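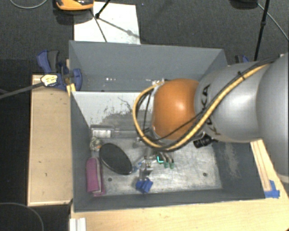 倒计时

网页上写着:距离《乌罗雷克》下一集播出,还有3小时。

Mereana Tautahi 盯着那个数字。刷新。2小时59分。再刷新。还是2小时59分。

她是这个网站的编辑,准确说,夜班编辑。工作内容:填播出时间,改播出时间,为改过的播出时间道歉。站里收了1,160部剧,大半没人看,可每一部都有倒计时。每一部下面都有人问,还拍不拍了。

星期三晚上,九点。电话响了。

“停了。”是Tedov。电视台那边的,说话永远像在跑楼梯。

“什么停了?”

“Uroreck。砍了。今晚这集不播,后面也不播。重播个做菜的。”

“为什么?”

“收视率。钱。我哪知道。Jarnum签的字。你先别发,等通稿。”

“通稿几点?”

“明天吧。”

挂了。

她看着页面。2小时51分。底下评论在涨,一条接一条。

“今晚灯塔的门到底开不开”
“我赌门后面是她哥”
“第三季求求了”
“爆米花已备好!!”

还有一个叫Yoshida的用户,每周都来。每集开播前写一段,很长,没什么人回。今天也写了。

“各位晚上好。我母亲看不清字幕了,我念给她听。上周她问我,船长是不是好人。我说看下去就知道了。她今年身体不好,不过每到播出这天都吃得下饭。今晚我们煮了面。”

Mereana把这段读了两遍。茶凉了,没喝。

后台有一栏,叫“状态”。三个选项:续订,未定,取消。点一下的事。平时她点得很快,一晚上能埋掉五六部剧,埋完去热饭。

她没点。她给Tedov打回去。

“剧本呢?后面几集拍了没有?”

“没拍。剧本写完了。一共14集,播了11。你问这个干嘛?”

“门后面是什么?”

“啊?”

“灯塔的门。”

那头有脚步声,关门声,然后安静了一点。

“你真要听?”

“真要。”

他说了。说得乱七八糟,一会儿倒回去补,一会儿说等等不对,那是第十三集。她拿笔记,记在外卖单背面。船长是好人。不全是,但最后是。门后面没有哥哥,是一间厨房,灶上有火,有人刚走。

“就这样?”

“就这样。我也觉得挺好的。”Tedov咳了一声,“我看剧本的时候哭了,别说出去。”

十点过。还剩1小时44分。

按规定不能私下联系用户。规定第几条她忘了,入职那天签的,九月,热得要命,纸都粘手。她打开私信框。

“Yoshida您好。我是网站编辑。今晚可能播不了,请先不要告诉别人。如果您母亲想知道后面的事,我这里有。不完整。”

发送。

十分钟没回。十五分钟。她去改了另一部剧的时间,改错了,又改回来。有人骂,骂得在理。

叮。

“面还没吃。她问是不是电视坏了。请您慢慢写,我念得慢。”

她就写。写得不好,句子全是断的,错别字懒得管。第十二集,船靠岸。第十三集,雾,信,那封信原来一直在鞋子里。写到第十四集她停了一下,把茶喝了,凉的,苦。再写。灯塔,楼梯,门。厨房。灶上的火。

倒计时还在走。60分钟,59,58。评论区还是热闹,有人在猜片头会不会换歌。

十一点半她全发过去了。

零点,数字归零,页面自动跳出一行字:正在播出。

评论区安静了几秒。

“怎么是做菜的”
“??????”
“我台是不是错了”
“编辑出来”

她把手放在鼠标上。状态那一栏,光标一闪一闪。私信又响了。

“她听完了。她说厨房那里,火要关小一点,不燃锅会糊。她问,走的那个人还回不回来?”

Mereana翻过外卖单。Tedov没说。她当时也没问。

她拿起电话,拨过去。响了很久。

“几点了你知道吗,”Tedov说。

“走的那个人,”她说,“还回来吗?”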